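Skidley News > Workshop > Automation

Print this story | E-mail this story

Arm in the second bay is back on the schedule after gripper trouble

By Shireen Mahlangu

23 November 2021

If you've walked past the second bay at Skidley lately and wondered why the arm was parked with its fingers wide open and a strip of masking tape across the start button, I can finally tell you the whole story. Our two-finger cell is back in service as of this morning, and I got to hang around while the last of the work was done (I brought donuts, which helped).

The trouble began in September. The cell spends its days picking small, soft, awkward things for the Farnau packing trial, and it had been dropping a few more of them every week. It never dropped them in a way you could predict, either! It would run fine all morning, then let go of three in a row right after lunch. Nahom Jemal, who looks after the cell, went through the log and found 74 drops in one batch of 1,000 picks. We'd normally shrug at a handful, so that got everybody's attention.

The first guess was the fingertip pads, and it was a fair guess. They'd been on there for 3,624 cycles and one of them had a shiny patch you could feel with your thumbnail. Nahom swapped both of them, wiped down the fingers, ran the homing routine and tried again. Better, but still not right. I remember him coming into the break room and just standing in front of the coffee machine for a while.

So the next thing was the hand itself. Parviz Taheri came over from the Balham shop with his little torque driver and a tray for the screws, and the two of them took the gripper off the flange and put it back on. One of the mounting screws had backed out by less than a full turn. It doesn't sound like much, but with the arm stretched out low over a pick it lets the hand tip a hair, and then one pad touches before the other. You'd never see it from the aisle. Parviz put a dial indicator on it and you could watch the needle wander every time the wrist turned over.

They cleaned the threads, put in new screws, torqued them in a cross pattern and marked each head with a stripe of yellow paint pen. If a stripe ever stops lining up, the screw has moved. I love this kind of fix, it costs pennies and even I can check it.

After that came the part I hadn't known about, which is telling the arm about its own hand again. The controller carries a set of numbers for how heavy the gripper is and where its weight sits, and ours were left over from the old fingers. Séverine Texier typed in the new ones and then went after the settings that had been bugging her since the summer: grip force down a notch, closing speed down quite a lot, and a short pause between closing and lifting. She had the force set high back when the drops started, to make up for them, and all that had done was bruise the fruit.

Before anything got tried in the bay, she ran it all in simulation. The model has the same kind of arm and a deliberately nasty setup, with a wrinkled cloth under everything so the height changes wherever you go, and a bowl and a book sitting nearby to get in the way. She says a flat surface tells you next to nothing about a low pick. I watched over her shoulder for most of an hour and I'd have stayed longer if my phone hadn't kept buzzing. 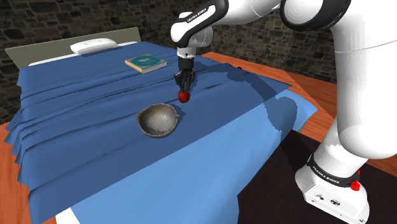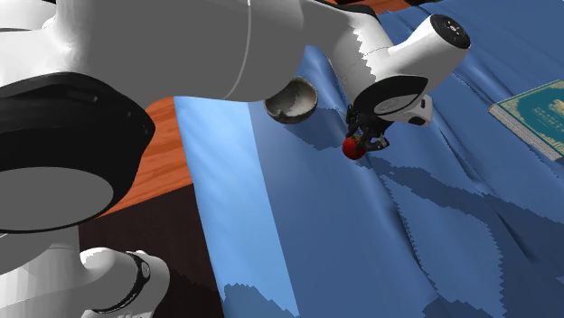
She did 900 simulated picks with the new numbers, changed the pause twice along the way, and then copied the settings across to the real cell. Nahom did the first live runs at reduced speed with his hand near the stop button. Yolandi Chauke sat on an upturned crate with a clipboard and wrote down anything that looked funny, including one noise that turned out to be her crate.

I asked Nahom what changes for the rest of us, and the answer is a short list taped inside the cabinet door. Look at the paint stripes at the start of each shift. Wipe the pads with the lint-free cloths, the ones in the blue box, and please stop using the shop rags, they leave fuzz. Write pad changes in the log with the cycle count next to them. And if somebody fits different fingers, even for one afternoon, the weight numbers in the controller have to be changed too, and changed back afterward.

There's one job still open. The cable at the wrist has a bend in it that Parviz doesn't like, and he's ordered a longer one plus a couple of clips from Yoon. When it shows up the cell will be down again for a morning. Yolandi will put a note on the bay board the day before, so check there if you've got a batch to run.

The Farnau people have been really patient through all this and they get the first slot. After them it's the sample trays that have been stacked by the loading door, and then whoever signs up. The sheet is on the side of the cabinet, and there were already four names on it when I left!

Contact the newsroom | Copyright 2021 Skidley News | Back to top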